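Why Fabric Folds and Wrinkles
Clulletti Kids: Everyday Materials

Fabric is a sheet made of yarn. Yarn is made of fibers twisted together. The way the yarn is joined decides how the fabric bends.

Woven fabric has yarns that cross over and under each other. Most bedsheets are woven. Knit fabric is made of loops, and each loop is pulled through the loop before it. A T-shirt can have more than 1,000 loops in a piece smaller than your hand.

Loops can change shape. When a knit shirt is bunched up, the loops on the outside of a bend stretch and the loops on the inside squeeze together. This makes a soft, rounded fold. Woven cotton has less room to move, so it often makes a sharper crease.

A hem is a folded edge that has been sewn down. It has at least 2 layers, so it is stiffer than the fabric next to it. In a crumpled shirt, the hem may stick out while the rest sags. Two rows of stitching hold the layers flat. 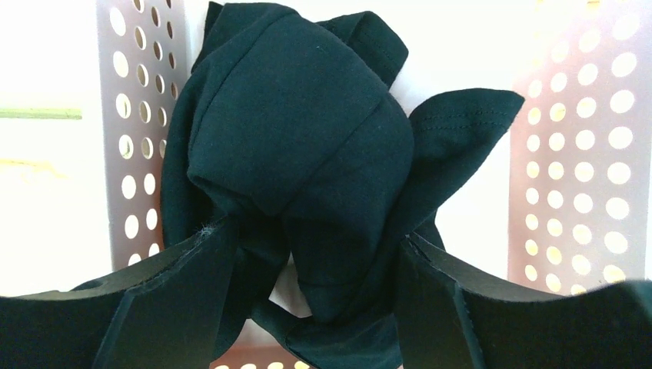
Ayala wrote in to ask whether a wrinkled shirt goes flat if it is left alone. Partly. Hang it up for 30 minutes and its weight will pull on the folds. Some creases stay — mostly the ones that were pressed hard.

Try it: bunch up a T-shirt and a cotton pillowcase. Hold each one for 60 seconds, then let go. Draw the folds you see in each.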